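[codar-users] Wrist view loses the box edge when the arm rolls 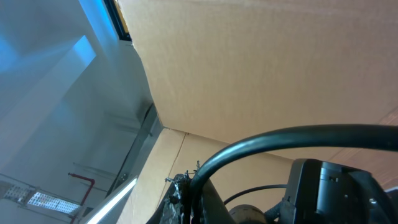 Dalia Rozīte wrote:

> I get the same failure on our cell with the Sandance planner. The box fit
> is fine as long as the wrist is near level. Once it rolls far enough that
> the camera looks up past the flap, the fit jumps to something on the wall
> or ceiling and the planner accepts it. Are you masking the background at
> all, or only trusting the score? And do you mask your own cable? Ours got
> picked up as a box edge for a whole afternoon before I noticed.

Yes to the cable, no to the background, until this week.

The cable first. The mask we shipped with Codar was drawn once, by hand, with the arm in its home pose. That covers the black housing in the lower right and most of the gripper, since those stay put relative to the camera. It doesn't cover the thick cable very well, which moves when the last two joints turn. In the view at the top the cable arcs right across the cardboard, and its upper side has a highlight that the edge detector likes a lot. The zip tie ends on the gripper also stick up into the cardboard region. They are small, but they break up the panel when the segmenter runs at full resolution.

I now build the mask from 31 poses and take the union. It throws away more pixels than I would like on the right side, but the fit has stopped following the cable. The script is in tools/mask_union.py on the sowerby branch. It wants a folder of frames and a joint log with matching stamps. If the stamps are off by more than 8 ms it refuses to run, and you can override that with --loose, though I wouldn't.

The background is harder. There are plenty of long straight lines on the left there: the cable tray, the light strip, the gray rail that runs up to the corner of the box. The rail is the worst of them for us because it ends where the real fold begins, so the line grouper joins the two and reports one very confident edge. The score goes up when the answer is wrong. So to your question, no, I would not trust the score alone.

Two changes so far:

1. Line grouping now checks color on both sides before merging. If one segment has tan on one side only and the next has tan on both, they stay separate. This is crude, and it will do nothing for anyone with white boxes.

2. The planner gets the gravity vector from the arm state along with each fit. A fit whose box floor is tilted more than 6 degrees from level is dropped and the last good one is kept. That assumes your box is sitting flat. Set floor_check: false if it isn't.

With both on, I replayed 300 saved views from the Bastgate cell. The wall fits are gone from that set. What is left are cases where the fit picks the wrong fold, usually the seam on the lower panel in place of the inside corner. I don't have a fix for that. I tried using the faint streaks in the cardboard as a cue for panel direction and got nowhere, they come and go with the light.

Dalia, could you run the branch on some of your bad views and send the logs, with the joint states included? I would like to see whether your cable moves the way ours does before I make the union mask the default. If you have changed the camera mount since the last release, please send the new hand-eye file too.

One open item for everyone: the planner still holds the last good fit forever if every new one is dropped. I want to add a timeout, after which the arm stops and asks for a fresh look from the level pose. If anybody depends on the current behavior, please speak up on the list before I merge.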